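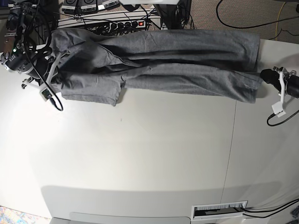 I've had the Shokri fabric steamer since last July, and I think I've finally used it enough to have opinions. I paid $80 for it, plus 2 bucks for a spare lint brush I've never taken out of the bag.

Some background: I hate ironing. My old iron was a Pemier that spat brown water on a white blouse the morning of my cousin's wedding, and I'd been living on "hang it in the bathroom while you shower" ever since. My friend Omolara Mohammed swore by her Shokri (she does alterations out of her spare room in Gronedon and goes through a scary amount of linen), so I caved.

## The good stuff

It heats up fast! I fill it, plug it in, go find my socks, and it's ready. Knits are where it really shines. Sweats, T-shirts, that one jersey dress I keep balling up in a suitcase – a couple of slow passes and the wrinkles let go. I used to pull the fabric tight with my free hand and steam right over it, which is a great way to burn a thumb, so now I tug first and steam after. 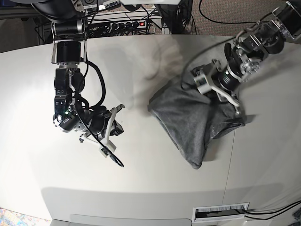 The cord is long enough to get from the outlet behind my dresser to the closet door, and that was a big deal for me. My apartment in Clundolcombe was wired by somebody who really didn't like outlets.

It's light, too, at least until you fill the tank. With all 338 ml in there my wrist starts complaining by the third shirt, so I fill it halfway and just top it up. A little annoying, but fine.

## The not so good

Collars. Forget it. Same with crisp cotton button-downs and anything with a pleat. You'll get "pretty smooth," you won't get sharp, and if you wear dress shirts to work every day you should keep your iron.

It also gurgles. Tip it too far forward and it burps out a few drops, and on silk that leaves a mark until it dries (ask me about my green scarf). And the tank cap is stiff enough that I open it with a dish towel. 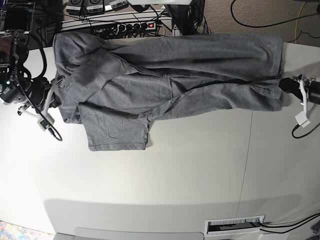
## Would I buy it again?

Yep, though I'd wait for a sale. Use distilled water if you can. I got lazy for a month with tap water and the nozzle went chalky, and it took two rounds of vinegar to clear it. Four stars from me, and I'd bump it up if they'd fix that cap.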